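Search this site Go
Reading time: 2 minutes

How do you buy a robot?

Robots cost a lot of money, so people plan for a long time before they buy one. Skerkix is a workshop in Drasside where robot arms learn to tidy up kitchen things and packets. Before it could start, the team had to write a list called a budget. A budget says what you need, what each thing costs and how much money you have.

The arms come first on the list because they cost the most. Skerkix wanted 2 of them, a left and a right. One arm can pick up a mug, but it can't hold a box still and open it as well.

Next come the parts that people forget. An arm needs a gripper, which is its hand. It needs something strong to be bolted to, and it needs cables and small cameras. 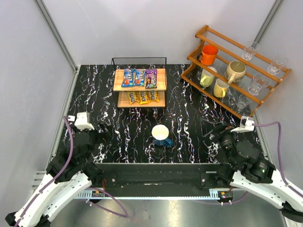 Then there are the cheap things. Mugs, glasses, racks and sweets don't cost much each, but a robot that is still learning may drop them. Skerkix put 40 spare mugs in its budget, and all of them went on one line called "things that break".

Some costs come back every year. Gripper fingers wear down. Cables get bent so many times that they stop working. The arms use electricity, and somebody has to be paid to look after them. A good plan keeps money for this - if it doesn't, the robot may end up under a dust sheet by June.

You can also rent a robot. The Prado club in Padesby did this first. Renting costs less at the start, but you have to give the robot back. Buying makes more sense if you will use it for years.

Packets are a hard test for a gripper. A mug keeps its shape and a sweet packet doesn't, so the team tried different fingers before choosing which ones to pay for. 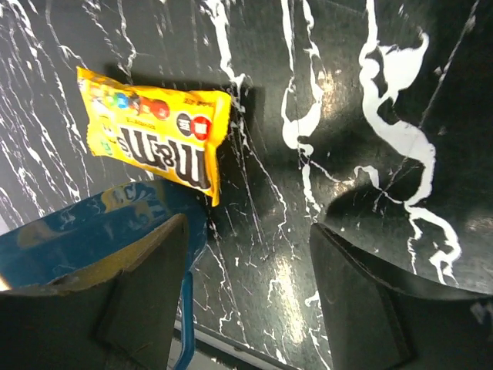

A reader from Padesby wrote to us to say that her school had saved 100 pounds and wanted to know if that would buy a robot arm. She thought a small kit might be a better start, and that the class should keep some of the money back for spare parts and batteries.

We think that is a good plan. Write your list first, then look at prices - and ask a grown-up to check the adding up.

2 comments
Shares: 40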